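Bronen, Second Shift

The fault was logged at run 191. Beverley Pearce read the entry twice and then opened the replay, as the log was written by the supervisor process and the supervisor process had a narrow view of things. It said: GRIP HELD. OBJECT HELD. RELEASE CONFIRMED.

Two of those could not be true together.

The Stavska cell at Bronen had been commissioned in August to pick up household items and put them down again. Before any new routine went to the real arm it had to pass 50 runs in simulation without a safety stop. The tablet routine had passed. It had then been moved to the real arm, where it reported a release, opened nothing, and swung towards the hand-over point at full travel speed. Whitlock had been standing there with his hand out. He had three stitches and was back at his desk, typing slowly.

Pearce went through the grip signal first. The finger sensors were sound. The Dodska controller sent a release command and waited eight milliseconds for a reply. If no reply came, it used the last one it had. The last one it had was from the previous run.

"So it remembered letting go," said Whitlock.

"It didn't check the age of the message."

"And the simulator?"

"The simulator always replies in time."

She added a delay to the simulated reply and started the routine again from the top. The arm closed on the tablet, lifted it and tilted it back. She paused the run after the release command and saved the wrist view to the report. 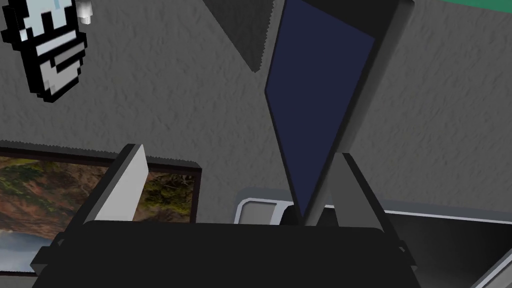 Fig. 1. Simulated wrist view, delayed reply. Tablet between the fingers. Controller state: released.

Whitlock leaned over to look. "How many of the earlier passes were like that?"

Pearce ran the query. It took a while. The answer was more than she wanted to put in a summary, so she put it in a table, and under the table she wrote that the cell was to stay isolated — key out, air off — until the timestamp check was in and tested on both sides.

Then she took the key out of her pocket and signed it into the cabinet.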